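Teilnehmende gesucht: Kleidung falten mit dem Handgreifer, bei Ihnen zu Hause

Das Projekt Pandley sucht für die Region Lumton 17 Personen, die alltägliche Handgriffe im Haushalt vormachen. Aus den Aufnahmen lernt ein Roboter später, Wäsche und Jacken selbst zusammenzulegen. Vorkenntnisse sind nicht nötig, eine Einweisung bekommen alle. 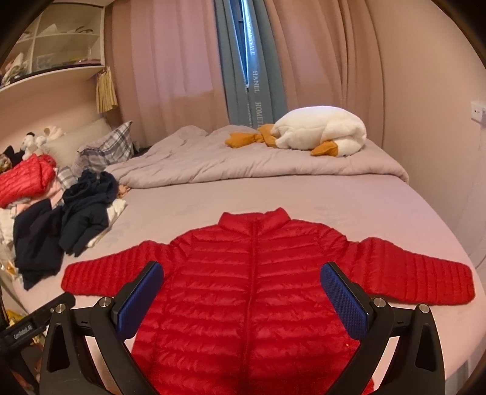
Bezahlt wird pro Termin, und ein Termin dauert drei Stunden inklusive zwei Pausen. Sie führen den Greifer mit der Hand und wiederholen eine Aufgabe so oft, wie es der Plan vorsieht. In der ersten Woche sind das meistens gefütterte Kleidungsstücke. Eine Steppjacke, mit geschlossenem Reißverschluss und der Vorderseite nach oben auf dem Bett ausgebreitet, ist dafür eine gute Ausgangslage. Die Backen sollen am Anfang weit offen sein. Bitte arbeiten Sie ruhig und gleichmäßig, auch wenn ein Versuch misslingt — misslungene Versuche werden ebenfalls gespeichert und bezahlt.

Was wir von Ihnen erwarten:
Mindestalter 18 Jahre
ein Bett oder ein großer Tisch als Arbeitsfläche
Bereitschaft zu mindestens fünf Terminen
keine Beschwerden an Hand oder Schulter

Die Geräte bringt unsere Partnerfirma Gkikas am ersten Termin mit und holt sie am Ende wieder ab. Wer lieber nicht zu Hause arbeitet, kann einen Platz in unserem Raum in Cistham bekommen, dort aber nur am Freitag.

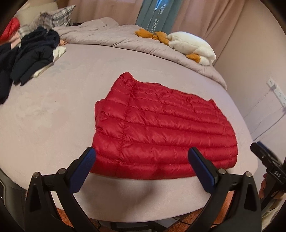
Muss ich vorher aufräumen? Lassen Sie das Zimmer so, wie es im Alltag aussieht, und legen Sie nur persönliche Papiere weg.

Ihre Bewerbung schicken Sie bitte über das Formular auf dieser Seite. Nennen Sie darin Ihre möglichen Zeiten und ob Sie Rechts- oder Linkshänder sind. Danach folgt ein Telefongespräch von 30 Minuten. Die Termine beginnen im Februar.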